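Mapplebeck Grippers, Side by Side
Gallery, 2026-09-21

We put two hand-held grippers from the Provcombe bench up against the Vomen pair, using laundry as the judge. Each pair got 17 garments. The Vomen fingers are rated for 4000 cycles — the socks were not consulted. Thin hems gave both pairs trouble, and the controller log ran to 2425 lines, mostly complaints.

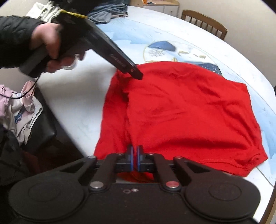
Red garment, two black grippers. Blue strips line the fingers of the near one.

Next gallery: the Skarkell wrist camera.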